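Indent: artificial flower arranging, readme

Indent is a collection of recordings of one modest household job, repeated until it stopped being modest: taking imitation flowers off a table and making a bunch of them. It was put together by Nurnex in April. This file covers the flowers, the table and the notes. The folder layout is in a separate file, which is shorter and better tempered.

What is in it

There are 450 episodes, of which 300 are bunches made from the mixed set and the rest are practice with single stems. No episode runs longer than 90 seconds. Anything slower was dropped, along with the ones where the flowers ended up in a heap and we agreed to call it a day.

The flowers

Red roses and pale blue hydrangeas, all artificial, bought in bulk from Toom. Real ones were considered for the length of one tea break. The roses are slim and easy to line up. The hydrangeas have heads like bath sponges and want a good deal more room than their stems suggest, so they tend to decide how the bunch looks whatever you had planned.

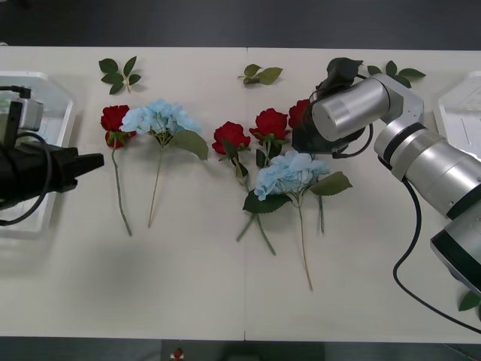
Start positions are loose on purpose. Blooms go towards the far side and stems towards the near side, and beyond that we left things as they fell. Stems may cross. A hydrangea may lie over its neighbours, and frequently does. If you want flowers in tidy rows with a ruler's width between them, the Ustov set has those and we wish you well with it.

Leaves and other debris

The leaves are pushed on to the stems and come off again with very little encouragement. We glued them back for the first 2 batches and then lost interest. Loose sprigs on the table are part of the data and are not labelled as flowers. Rose heads come off too – less often, but with more drama. A detached head is marked "loose" in the notes and doesn't count towards the bunch, even if it is the nicest one.

Handling notes

Hold a hydrangea close under the head. Further down, the weight of the bloom swings the whole thing about and the leaves catch on whatever is nearest. Roses forgive a lower grip. Fluff the florets between episodes, or by the afternoon they look slept on.

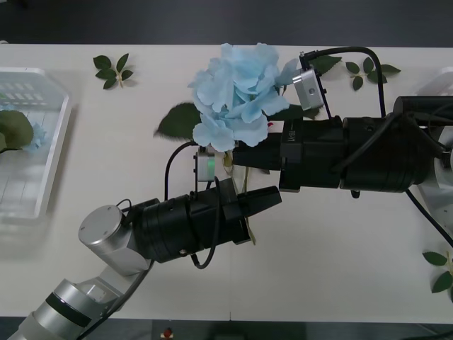

Known problems

The red and blue are easy to tell apart, but one rose is very like another, so stem numbers are only reliable within a single episode. "Finished" means all the stems are gathered and pointing the same way. Whether the result is pretty was left out of the labels after a long discussion – there is a column for it, and it is blank.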